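# Plastic food containers: keeping the cupboard under control

Most container cupboards go bad the same way. Lids pile up on one side, boxes get stuffed in wherever they fit, and you end up buying a new set because you can't find a matching pair.

**Sort first**

- Take everything out and put a lid on every box. Do it on a counter, not the floor.
- Anything without a partner goes. A box with no lid can still hold clothespins or seed packets, but keep it out of the kitchen.
- Check for cracks at the corners and for a sticky feel that won't wash off. Those go too.

When I did ours in October I had 24 boxes and some 3 dozen lids. We use maybe ten in a normal week.

**Cleaning**

For tomato stains, make a paste of baking soda and water, leave it on for an hour, then rinse. For onion smell, fill the box with warm water and a spoonful of white vinegar and let it stand overnight. Dry the boxes with the lids off. Mahsa Khosravi wrote in to say she leaves hers in the sun on the windowsill – that works on stains as well, but it's slow.

**Shelving**

Nest boxes by shape, rectangles with rectangles, no more than 4 deep. Stand the lids on edge in a loaf pan beside them. Bright rims are worth looking for when you buy, as clear boxes tend to vanish against a pale shelf.
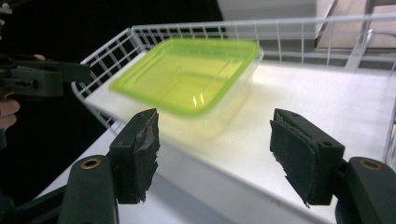 Keep the size you use most at the front, even if it spoils the order. Ours is the one that holds two lunches' worth of rice. Big boxes for holiday leftovers can live on the top shelf.

If a nested pair gets stuck, put cold water in the inner one and stand the outer one in warm water for a minute. Twist, don't pull.

Wipe the shelf itself when you restock it. A dry cloth is enough most weeks.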